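Spare keys, and where they end up

I locked myself out in August, in slippers, holding a bag of potato peelings. The door swung shut behind me while I was at the compost bin and that was that. My phone was on the kitchen table, my husband was on a train to Vustton, and the spare key I was so proud of hiding under the blue pot had been moved (by me, the previous winter, to somewhere cleverer). I still haven't found it.

I've been meaning to write about keys for this newsletter ever since, and now that half the street is about to go off visiting family it seems a good moment.

The hero of my afternoon was Yolanda Echeverri at the corner house, who gave me tea and let me use her phone, and then opened a biscuit tin and showed me what she called the lodgers. She has been looking after other people's spare keys for 15 years. Some belong to people who have moved away. One belongs to a shed that blew down. She knows nearly all of them by sight, but she admitted there were 3 she couldn't place any more, and she didn't like to throw them out in case somebody turned up on the step in the rain.

Mine wasn't in there, sadly, because I had never thought to ask her. I paid a locksmith instead, and I'm not going to tell you how much, but I could have had a weekend away in Jusia for it and a decent dinner too!

So I went home and did our own drawer. What a state. There were bike lock keys for bikes we sold, window keys for windows we replaced, a little flat one that I think opened a cash box at my old job, and a front door key that didn't fit our front door. I tried it twice, then tried it upside down, as if that would help. Everything got tipped out on a tray and went into two heaps, the ones that turned something in this house and the ones that didn't. The second heap was much bigger.

My advice, for what it's worth, is to do the trying before you do the labelling. I got very excited about labels and wrote out a lovely set, and then found I'd named two keys "back door" when only one of them was. Write in pencil first. And please don't put your house number on a spare that lives outside your house. A nickname will do. Our next-door neighbours have ours down as "Peelings", which I suppose I've earned.

If you need copies cut, Rajput on the parade will do them while you wait, though he likes to have the original and gets cross if you bring in a copy of a copy. He's right about that, the fit gets worse every time. My sister swears by her Clelteo, which is a box on the wall with a number code, and keeps telling me I ought to get one. Maybe I will. But then I'd have to remember the code — and I was the one who couldn't remember a flowerpot.

Anyway, if you're away over the holidays and somebody is feeding the cat, hand the key over in good time and let them try it in the lock while you're standing there. Ours sticks unless you pull the door towards you, and you'd never guess that on your own in the dark. If you've been holding a spare for someone and can't think whose it is, drop me a note and I'll ask in the next issue. 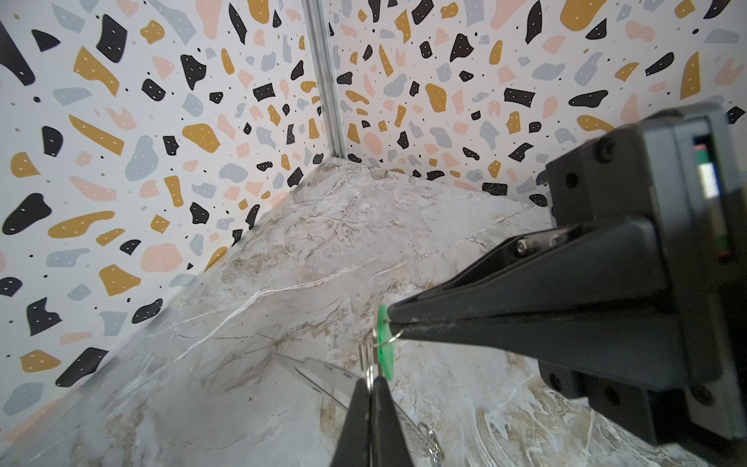
Labelling is the bit I've enjoyed most, I must say, and I've come round to colours instead of words for anything the family uses. Children will ignore handwriting but they do remember that green is Granny's. It doesn't need to be a big fob either. A small bright green plastic tag on a thin wire ring, like the one in the photo, shows up beautifully among all those silver split rings, and you can spot it at the bottom of a bag without your glasses. I've given Yolanda our spare on a yellow one, and it's in the tin with the lodgers.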